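Why Do Plates Have Roses On Them? (And Other Things Worth Knowing About a Kitchen Bench)

By Signe Nordin
Mar 21, 2019
Reading age: 8 and up, or younger with a grown-up to share it with

Hello again, curious people! Last time we looked at what goes on inside a loaf of bread, and so many of you wrote in with kitchen questions that I've decided to stay in the kitchen a while longer. Otitz, who is nine, wanted to know why his nan's plates have flowers on them and his own plates at home don't. Molefe's whole class at Trellesden Primary wanted to know why you can see yourself upside down in a metal bowl. Those are both marvellous questions, and as it happens you can answer the two of them without leaving the bench beside the stove.

So put the kettle on (or ask someone to put it on for you) and let's have a good look at the things we eat from and cook with.

What is a plate made of?

Most of the plates that people eat their dinner from are a kind of ceramic, and ceramic is a word for things made from clay and baked very, very hard. You may have made a little clay pot at school. If you left it on the windowsill it dried out and went pale and crumbly, and if somebody dropped it in the sink it probably turned back into mud. A plate doesn't do that. It has been fired in a special oven called a kiln, which gets far hotter than the oven you cook biscuits in, and the heat changes the clay for good. After that it can be washed every night for years and it will never go back to being mud.

There's another layer too, and you've touched it a thousand times without thinking about it. Run your finger across a dinner plate and it feels smooth, nearly like glass. It's called glaze. Glaze goes on as a runny coat, a bit like thin paint, and when the plate is fired it melts and spreads and then sets hard as it cools. Without glaze, many kinds of pottery would soak up your gravy like a biscuit soaks up tea!

Now for Otitz and his flowers. A long time ago, every flower on every plate had to be painted by hand, petal by petal, with a very small brush. People got extremely good at it. Roses were a great favourite, and they still are, and I think it's because a rose looks lovely even when it's painted in only a few strokes — a swirl of pink, a couple of green leaves, and there you are.
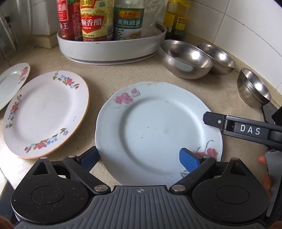 These days a lot of plate flowers are printed instead. The pattern is printed in special colours on a thin sheet called a transfer, which is something like the temporary tattoos you get at a birthday party. The transfer is slid onto the plate and smoothed down, and then the plate goes into the kiln so the colours stick fast. On some plates the pattern goes on top of the glaze, and if you tip one of those towards the light and look along it, you can sometimes see the flowers standing up the tiniest bit. On others the pattern is underneath, sealed in, and you can't feel it at all.

The edges of plates are worth looking at as well. Some are plain circles. Some have a wavy edge made up of lots of little curves, and the proper name for that is scalloped, after the scallop shell, which has an edge just like it. Some have a band of colour painted around the rim. Next time you set the table, see whether all your plates match. In plenty of homes they don't, and I'm rather fond of that. My own cupboard has 10 plates in it and they come from so many different sets that I've lost track of who gave me which. One has a number painted underneath, 2743, and I've never found out what it means. Perhaps it was the pattern number. Perhaps one of you knows?

Plates, bowls and who lives where

Before we get to Molefe's class, I'd like to say something about where kitchen things live.

The bench by the stove gets busy because that's where the cook is standing. Anything the cook wants to grab in a hurry tends to end up there. Oil goes in the corner, sauces go together in a tub or a caddy so they don't wander off, and the bowls get put down wherever there's a gap. Many Chinese cooks keep vinegar and soy sauce close at hand, and there's even a kind of soy sauce made especially for steamed fish, a bit sweeter and gentler than the ordinary one. In my kitchen it's golden syrup and a jar of pickled beetroot. You can learn a lot about what people like to eat from the bottles they don't bother putting away.

And have a look at the wall behind the bench. A great many kitchens have shiny tiles there, and tiles are cousins of your dinner plate. They're baked clay with glaze over the top, just the same, so that when hot oil spits or soup splashes somebody can wipe it off with a cloth.

Metal bowls and the upside-down you

Right then, Trellesden Primary, this part is yours.

A shiny metal bowl in the kitchen is very often made of stainless steel. Ordinary iron goes rusty when it's left wet, as you'll know if you've ever forgotten a bike in the rain. Stainless steel is mostly iron too, but it has another metal called chromium mixed in. The chromium joins up with oxygen from the air and makes a skin over the steel, so thin that you can't see it, and the skin keeps the rust away. If you scratch the bowl, the skin grows back by itself. Isn't that clever?

A metal bowl won't smash if you drop it, either, although it does make the most tremendous clang. I dropped one in December in the middle of the night and woke up Silo, our elderly cat, who didn't come out from under the couch until breakfast.

Because the steel is smooth and shiny, light bounces off it neatly, the way a ball bounces off a flat wall. We call that reflection. But the inside of a bowl isn't flat, it's curved, so the light bounces off each part at a different angle. Light coming from the top of your head gets sent downwards, and light coming from your chin gets sent upwards, and they cross over before they reach your eye. The you in the bowl is standing on its head!

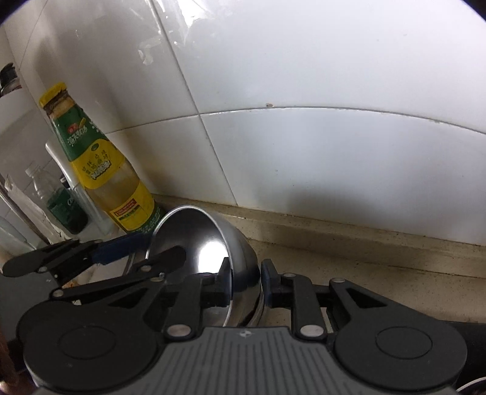
A stainless steel bowl tipped on its edge, with light shining on the curved inside.

Try it yourself

You'll need a clean, shiny metal bowl, a big shiny spoon and a room with the light on.

Hold the bowl up with the inside facing you, at arm's length. Are you upside down? You might look rather smudgy, as mixing bowls aren't polished as well as a mirror is. Now try the spoon, which usually gives a clearer picture. Look into the scooped side first and then turn it over and look at the back. On the back you'll be the right way up again, with an enormous nose.

The scooped side is called concave. (It goes in, like a cave. That's how I remember it.) The bulging side is called convex.

When you've done that, find the brightest spot inside the bowl and tilt the bowl slowly from side to side. The bright spot slides about. It's the reflection of your lamp or your window, and it moves because you're changing which bit of the curve is pointing at the light. Please don't try this with the sun, outside or through a window, as a curved shiny thing can gather sunlight together and hurt your eyes.

If you have 2 bowls of different sizes, compare them and draw what you see. You could colour in your drawings and pin them up above the bench, well away from the stove.

Some words to keep

Ceramic: clay that has been shaped and fired hard.
Glaze: the smooth, glassy coat on a plate or a tile.
Kiln: a very hot oven for firing clay.
Transfer: a printed pattern that is moved from a sheet onto something else.
Scalloped: having a wavy edge made of small curves.
Concave: curving inwards.
Convex: curving outwards.

Next time I'll be answering a letter about why onions make us cry, so if you have an onion story, send it in and tell me your first name and how old you are.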